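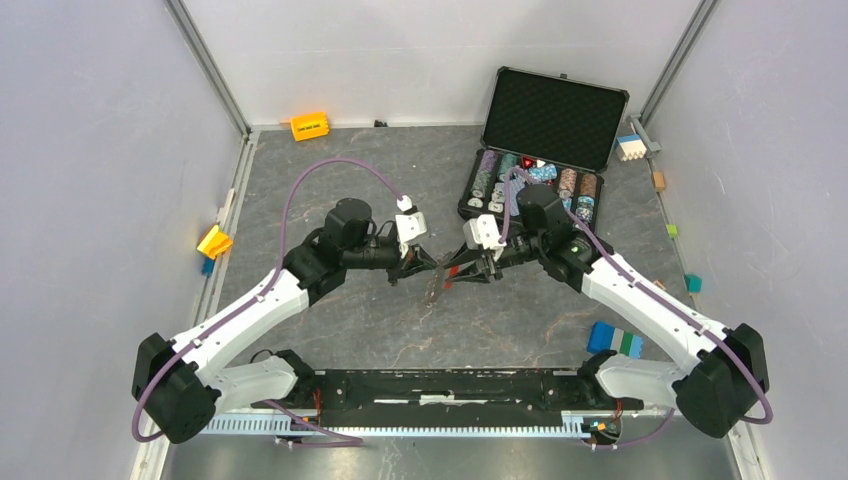

Photo: Ratih Wuisan / Prilum Laboratory. Reuse permitted with attribution.

Tumero Bimanual Handling Set
Data card, second release

Summary
Tumero is a collection of 433 recorded episodes of two-arm manipulation. It was prepared by the Prilum Laboratory to study how a learned policy coordinates two grippers working close together over small objects.

Workspace
Both arms are mounted on a shared bar at the front of a white-walled enclosure and reach inward over a gray, marble-patterned floor. Poker chips in an open, foam-lined case and small colored blocks near the walls serve as the surrounding clutter.

Contents and splits
Training: 400 episodes
Held out: 33 episodes
Each episode contains joint positions, gripper commands and fixed-camera video. Operators were given 40 seconds per episode – longer attempts were discarded.

Method
The baseline policy predicts short sequences of actions for both arms jointly. A second baseline, Kinyua, trains each arm separately. On the held-out episodes the joint policy had the lower action error, chiefly where the fingertips meet.

Known limitations
All episodes were collected in one enclosure under one lighting arrangement. Cables may hide part of the floor. No force readings are included.

Maintainers
Sugeng Tarigan (data collection)
Tineke Declercq (baselines and evaluation)
Corrections should be sent to the maintainers with the episode number.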